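Spoons and Chopsticks at the Kitchen Table

README, last updated August 18, 2026
Maintained by Hanane Abou Zeid and Heriberto Restrepo

What this folder holds

697 short clips of tableware being picked up, put down and sorted at a kitchen table. The utensils are everyday ones - metal and plastic spoons, wooden chopsticks. Clips run 28 seconds at most. 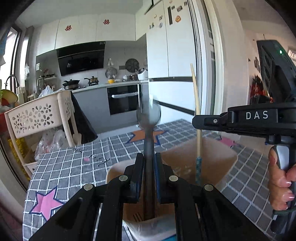

Each clip has one line in clips.csv with the utensil, the start and end time, and the initials of the person who labeled it. Spoons are labeled by material first, then by color if it helps.

Utensil names

spoon_metal, spoon_plastic, chopstick. A single chopstick is always labeled on its own, even when its mate is next to it. Older files say "stick". Treat that as chopstick.

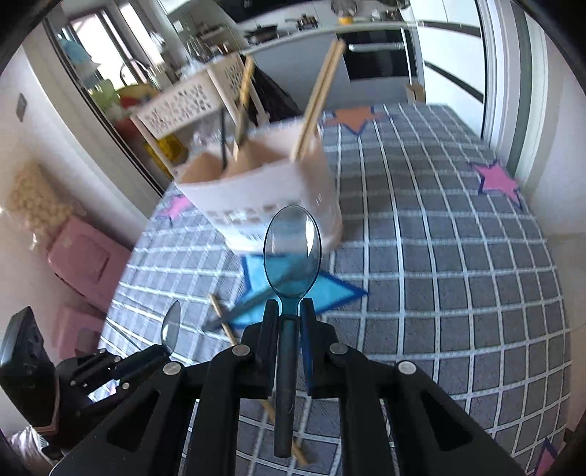

Teal plastic spoon, with the white utensil holder on the table behind.

Table and cloth

The cloth is gray with a grid and printed stars in blue, pink and orange. We use the stars as rough place names in the notes column, so "on blue star" means the utensil is lying over it. If a spoon covers two stars, the note gives the larger one.
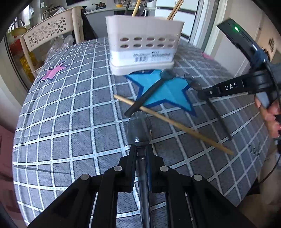

Known problems

Clear plastic spoons are hard to see against the white grid lines. Trinity Blackwood rechecked 60 of these clips and fixed the labels. The rest will be done in September.

Long utensils sometimes reach past the table edge in view. Label them by the end being held.
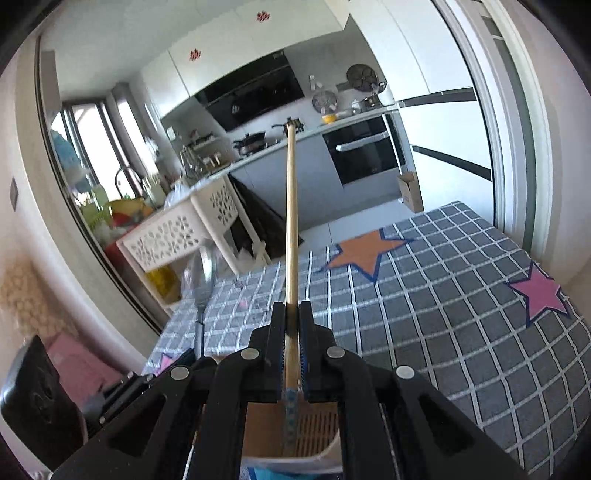
Wooden stick with a patterned section; metal spoon at left.

Send corrections to Heriberto with the clip number and the line you would change.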